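Print this page | E-mail this page

Section 2. Laying the Tastano portable floor

The maker's leaflet says two people can lay the full floor in an hour. We have never seen that happen. Plan on four people and most of an afternoon, and if you finish early, go home early.

Before you start

1. Sweep the hall, then sweep it again. The leaflet calls the underside of the panels "self-leveling." It will not level itself over a bobby pin.

2. Walk the subfloor in socks. The Lindgren hall was built in 1985 and the boards near the stage door have moved. Mark any dip with chalk and tell Rosalind Schumacher before a panel goes down.

3. Bring the panels in and leave them flat in the hall overnight. The heating goes off at closing, so from November on, ask for it to be left on low.
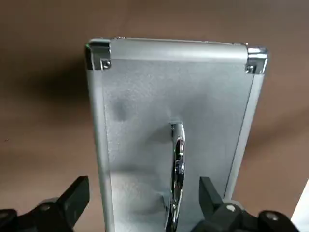 4. Find the panel stamped 211 on the underside. It is the starter and has no tongue on its left edge. Any other panel in that corner means taking the whole first row up again.

Laying the panels

5. Set the starter panel against the chalk line, upstage left. Ignore the laser guide that came with the kit. We tried it twice and got two different lines.

6. Offer up the next panel at a low angle and press down until the joint closes. The leaflet promises a click. Some joints click and some don't, and we have had clicking joints open up during a warm-up.
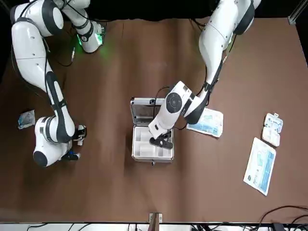

Run a fingernail across the joint instead. If it catches, lift the panel, wipe the groove and press again. Do not use a mallet, whatever the video tells you.

7. Work across the row, then start the next row from the same side. Stagger the joints by half a panel.

8. Fit the edge ramps last. Screw them down hand-tight.

CAUTION: No one stands on a row until the ramps on both ends are in. Socks and pointe shoes are off limits until step 11.

Taping the vinyl

9. Roll out the vinyl from the audience side and let it relax for 70 minutes. The Foris tape is sold as residue free. Ours left residue. Pull it up slowly, the same night.
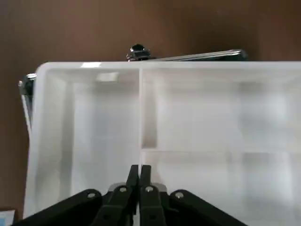
Urport School of Dance: Floor and Stage Crew

10. Tape the long seams first, from the middle out toward each end. Cut the tape with scissors. A blade goes through the vinyl, and a patch never lies flat afterward.

11. Walk every seam in flat shoes, then have one dancer do slow turns in each corner. If she says a spot feels soft, believe her and lift the panel.

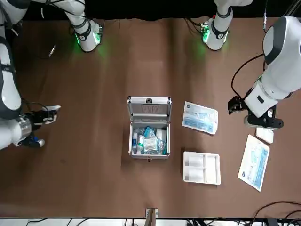

Taking the floor up causes more pinched fingers than laying it, mostly at the end of the evening when everybody wants to leave. Undo the ramps, then the last row you laid, and carry panels in pairs. Have a first-aid case open on a table before the first ramp comes off, the way the aluminum one is in the photo, with sterile packages out where you can reach them. A closed case behind a stack of panels is no use to anyone.

NOTE: The warranty covers "normal dance use." Lyle Ambrose has asked the supplier twice whether tap counts. Until we have an answer in writing, no tap on this floor.

This site uses cookies. By continuing to browse you agree to our cookie policy. OK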